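Ticket 1511: Glare on kidney-shaped display table, Adeyemi showroom

24 September 2021
By Ebenezer Odoi, Facilities Support
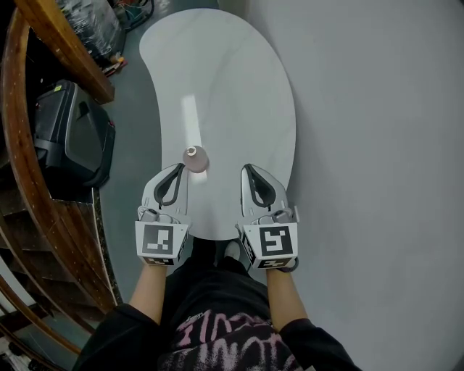 2 min read

Status: Resolved, with one item held for review
Reported by: Osaze Obi
Product: Stomero kidney-shaped table, white marbled top

Issue
The reporter advised that a bright, elongated patch of light appears on the table top near its centre, and asked whether the finish had been damaged. A small mauve-brown item standing just beside the patch was said to be hard to make out from the near side.

Initial assessment
The patch has the form of an upright rectangle and lies along the length of the table. The top is smooth and pale grey-white with faint streaks. The streaks are part of the pattern and should not be recorded as scratches or stains.

Log
Entry 1. The reporter was asked to switch off the overhead lights one row at a time. The patch disappeared with the second row. Cause recorded as reflection.

Entry 2. The top was wiped with a soft cloth and plain water, then dried. No change in colour or feel was found.

Entry 3. The table was turned slightly toward the curved wooden railing. The patch moved closer to the rounded far end and the centre of the top could be viewed without difficulty.

Entry 4. The reporter asked whether a matte cover could be supplied. Mavero lists one under part 42, but it is cut for an oval top and would overhang the inner curve. Not recommended.

Floor area
The black plastic case, the items wrapped in clear plastic and the coloured cables inside the curve of the railing were noted. These belong under ticket 41 — please do not move them under this one.

Resolution
No fault in the table top. The new position is to be kept. Polish must not be applied, as it will increase the shine.

Held item
A diffuser for the second row of lights has been requested from Urnomitz. The request will be reviewed in November.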